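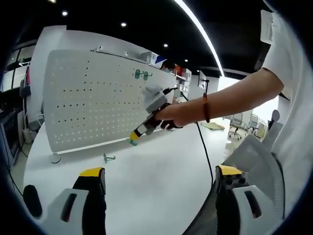 How should the hooks on a small tabletop pegboard be laid out so that things are easy to find and put back?

Heavy things go low, things used every day go near the top corner on the side of the hand that reaches for them, and the rest of the board stays open until there is a need for it.

Pegboard Storage for a Shared Work Table
Project report, Introduction to Workplace Design
Team Jotdale

1. Background

Our team was given a shared work table and asked to improve how small items are stored on it. Before the project, tape, scissors, keys, cable ties and measuring tools were kept in two drawers and a shoebox. People took things out and left them wherever they had been working. By the middle of the term the shoebox held mostly dead pens.

We looked at three kinds of storage: a drawer insert, a set of stacking trays, and a pegboard that stands on the table. The drawer insert was the cheapest, but it did nothing for the items that never got back to the drawer. The trays took up too much of the tabletop. We chose the pegboard.

2. The board

The board is a white perforated panel that stands upright in a low white base. The holes are in a regular grid, and a thin raised rail runs along the top edge. It can be lifted and turned without tools. We ordered it from a local shop, Jakubowski, along with a bag of mixed hooks. Some of the hooks are green and some are a grayish green. They all fit the same holes.

We had planned to fix the board to the wall. The wall behind the table has shelves against it, and moving them would have meant asking another class to empty them. A standing board also lets people work from either side of the table.

3. Method

We tried two layouts, named after the team members' streets.

The Sukow layout spread the hooks evenly over the whole board. Every item had its own hook and there was space between all of them. It looked good on paper.

The Clodari layout started with only 2 hooks, both near the upper right. Hooks were added one at a time, and only when somebody had an item in hand and no place to hang it. Each new hook went next to the one used for the most similar item.

Each layout was used for the same length of time during normal class work in October. At the end of each class one of us checked which items were on the board and which were on the table, and wrote it on a sheet. We also wrote down any comments we heard.

4. What we found

With the Sukow layout, people had trouble remembering which hook belonged to which item. Scissors ended up on the tape hook and the tape stayed on the table. We added paper labels after the first few classes and this helped a little, but the labels curled and had to be replaced.

The Clodari layout was slower at the start, and several people complained that there was nowhere to put things. After that it worked better. People who had placed a hook themselves tended to use it again. The items that got hung up most often were the scissors and the tape measure.

The hooks had one problem in both layouts. If an item was pulled straight up, the hook often came out of the hole with it and dropped on the table. Pulling the item forward first, then up, prevents most of this. Longer hooks were worse than short ones. We did not find a clip that fit this board, and a small piece of tape over the hook only lasted a class or two.

The base is light. With a heavy item on the top row the board leaned when the table was bumped. Moving the heavy items to the lower rows fixed it.

5. Limits

Only one table was used, and the same people worked at it for both layouts. By the time we got to the second layout they were already used to having a board. We should have swapped the order with another group. Most of the class is right-handed, so the upper right corner may not be the best starting point for everyone.

6. Recommendations

Start with few hooks and add more as they are needed. Keep spare hooks in a cup beside the board. Put anything heavier than a pair of scissors on the lower half. Leave the labels off until the layout has stopped changing.

The board will stay on the table next term. The shoebox has been recycled.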